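Baskets, Cloths and Small Objects: Notes on Sorting a Work Table

Posted in November, filed under Storage

The shelf unit in the back room was full again by the end of October, and most of what was on it had no container. I have been putting off a proper sort since the spring. What follows is what I did, in the order I did it, with the parts that failed left in.

The unit is a Sleiman five-bay, bought used, with fixed shelves. Clear depth is 35 cm. Clear height is 20 cm on the upper bays and 30 cm on the bottom one. Those dimensions decide almost everything else. A container deeper than 35 cm hangs over the front and gets knocked by anyone going past with a box. A container taller than the bay obviously does not go in, but one that is exactly as tall as the bay is nearly as bad, because you cannot get a hand over the rim without pulling the whole thing out. I allow a hand's thickness above the rim and treat that as part of the container.

Plastic first. I had a set of Trostent bins with clip lids, and they are fine for anything that stays put for months. For small things in daily use they are poor. The lid comes off, goes on top of the next bin, and stays there. The walls are slick and perfectly vertical, so a small item rolls into a corner and you pinch at it with two fingertips. Four of the bins are now in the loft with the winter covers in them, and that suits them better.

Wicker second. I moved the small-item bays over to rectangular woven baskets with rounded corners and a rolled rim. My reasons:

The rim can be gripped anywhere along its length. On the bins you have to find the handle.

A rectangle wastes less shelf than a round basket. I tried two round ones side by side and the space between and behind them filled with loose items within a week.

Rounded corners are easier to clear by hand than square ones. Crumbs and grit still collect in the weave, and the fix for that is to turn the basket over and knock it on the base. Vacuuming with a brush head also works but pulls at any loose strand ends.

A tight weave matters more than the thickness of the strands. With an open weave, pen caps and screws go through the wall or get stuck halfway. I test with a pencil point. If it goes through the wall without pushing, the basket is for cloth and towels only.

Wicker has its own problems. It dries out near the radiator and starts to creak, and it will mark a painted shelf if it is dragged. The first is handled by keeping it off the bay nearest the heat. The second I have not solved. Felt pads do not stick to woven strand for more than a few days. I am currently lifting instead of dragging, with mixed discipline.

The table. All sorting is done on the table next to the unit, and the table gets covered with a large white cloth before anything is tipped out. It is an old Bustisero tablecloth that was too stained at one end for meals. White is the right color for this work. A dark cloth hides black screws and rubber feet, and a patterned one hides everything. The cloth also stops round objects from rolling as far as they would on the bare top, and when the session is over the four corners come up and the dust goes out the back door with them.

Iron it or pull it tight. A fold of cloth under a basket is enough to make it rock, and a fold beside it will hide a washer.

Procedure, as it has settled:

1. Cover the table.
2. Bring over one basket. Only one.
3. Tip it out toward the middle of the cloth.
4. Put back what belongs in it, starting with the largest.
5. Whatever is left goes into the undecided basket, which has to be empty before the next session starts.

Step 5 is where I lose time. The undecided basket accumulates balls, odd buttons, single chess pieces and the little Allen keys that come with furniture. Balls are the worst of these. They do not stack, they will not stay with a category, and one on its own in a large basket will always end up against a wall of it. I now give them a basket to themselves and accept that it is mostly air.

Labels. I used Grasier tie-on card tags, looped through the weave under the rim on the front long side. Adhesive labels are a waste of money on wicker. Write on both sides of the card, because it turns. Pencil holds up better than the marker I started with, which bled in the damp.

I keep a list of what is in the unit in a plain spreadsheet. It stands at 1,169 lines after this round. The list is by bay and basket, without quantities, and I update it at the table while the cloth is still down. Doing it afterward from memory gave me a list I did not trust.

Still open: the bottom bay, which has the height for a deeper basket, though I have not found one in a tight weave that stays under the shelf depth. If the depth is right, the rim is usually too wide. I will measure again once the cables are out of there.
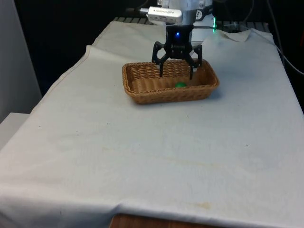 Bay depth is what got me too. I turned mine so the short side faces out and lost some width, but the rims clear the front edge now and I can get two more baskets on each shelf. For the marks on the paint, try a strip of cork shelf liner under the whole row. It has to be cut a little short at the front or it curls.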